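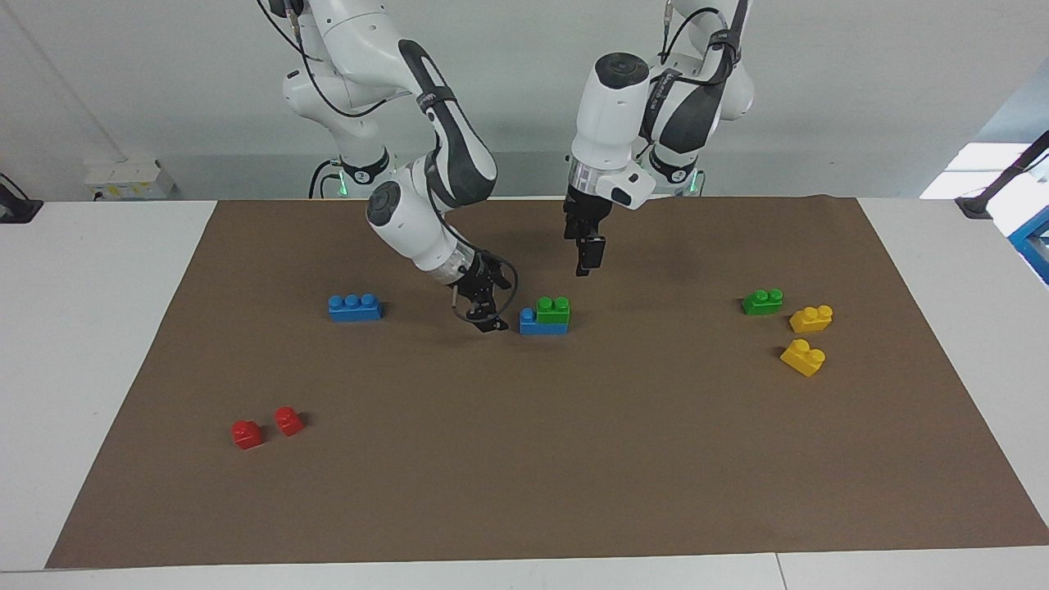 Bricks in blue, green, yellow and red on a brown table sheet. Photo: Vanero

FOR IMMEDIATE RELEASE

Vanero Puts a Big Brown Sheet on Sale and Asks the Toy World to Remain Calm

LALTDALE, September 2024 – Vanero, the Laltdale maker of things that go on tables, today announced the Mutora, a large, plain, brown sheet for playing with building bricks on. It has no roads printed on it. It has no castle, no moon base and no duck pond. It does not fold up into a backpack, and customers who try to fold it into one are asked not to send us the result.

The Mutora covers most of a family table and is meant for the chunky sort of brick with round studs on top, the kind small hands can manage and large feet can find in the dark. Over 600 households tried early versions in March, and what they asked for most often was that we leave it alone.

"We had a very handsome design with a river," said Itzel Palacios, who runs product development at Vanero. "The children built next to the river for a day and then asked if it could go away. One boy had put a yellow brick on it and told his mother it was a lid. I have a degree in illustration, so that was a good afternoon for me."

Vanero then spent what Palacios calls "an embarrassing length of time" choosing a brown. The shade had to let blue, green, yellow and red bricks show up at a glance, so that a child hunting for the green one would find it before losing interest in the whole project. Earlier candidates included a gray, a cream and a speckled thing that hid raisins for weeks.

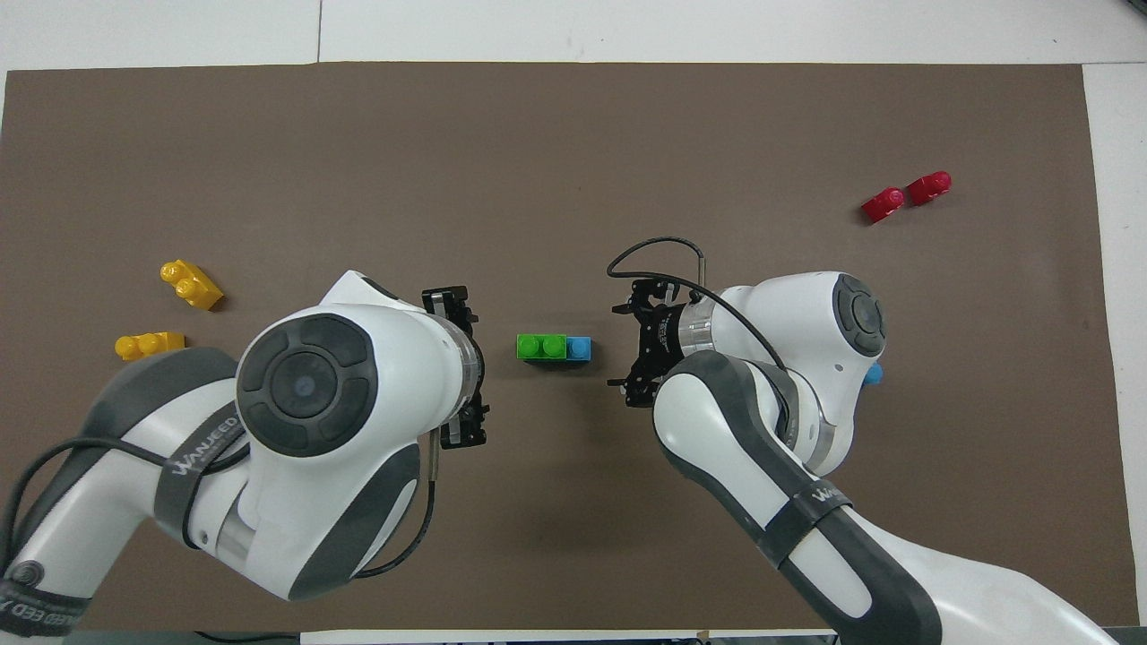
The sheet is made to lie flat on a white table, a wooden table or any other table that will put up with it. Parents in the trial liked having a visible edge to the play area, beyond which a dinner plate might one day go. Several reported that bricks stayed inside the edge. Others reported that bricks did not, and that they had not expected them to.

Each Mutora comes rolled, with a card of 5 starter games. These include Same Color Together, Tall Until It Isn't, and a clearing-up game that the card describes as fun. Bricks are not included, on the grounds that most homes already have them under the couch. Buyers without a couch can order a bag from our partner, Chantharasri, which has been selling plain bricks in plain bags for longer than Vanero has been selling anything.

"People ask me what you're supposed to build," said Mei-kuen Shek, head of sales at Chantharasri. "Put three bricks down with some space between them and go make a cup of tea. When you get back there'll be a town, or a very long argument about a town."

To mark the launch, Chantharasri is giving 700 bricks to play groups in Laltdale, to be shared out by color or by whoever gets there first. Vanero is adding a sheet for every group that asks. Groups should write to us with the size of their table. "Medium" is not a size, although we have already had it from four of them.

The first run is 2,000 sheets. They go on sale this month from the Vanero shop in Laltdale and by mail. A second color has been discussed. It is also brown.

Care instructions are short. Lift the bricks off before rolling the sheet up. Keep it away from soup. Store it standing on its end in a closet, where it will fall over.

Samples, pictures and the full text of the starter card are available to reporters and to anyone who reviews toys for a living. Palacios is free for interviews most mornings and will discuss the river if asked gently.

Press contact: Itzel Palacios, Vanero, Laltdale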